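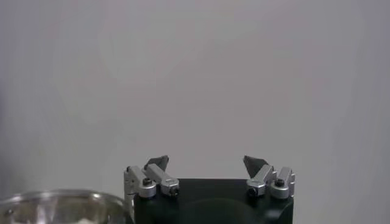

Grey. Again.

Santeri Vainio, grumbling about paint, 1/5

Lerken has put out a new wall colour chart with 103 greys on it. I got it in the mail and I can tell maybe six of them apart.

2/5
Their flyer says a pale grey wall makes a small room feel 40 per cent bigger. Measured how? By whom? I emailed in July. No answer.

3/5
Rudmont has the same claim, nearly word for word, and charges more per tin.

4/5
Paavo reckons the dear stuff covers in one coat. He has said this about every tin he's ever bought, and he always goes back for a second.

5/5
Anyway, if you've had one coat of any neighbourhood-store grey cover dark green, show me. I'll wait.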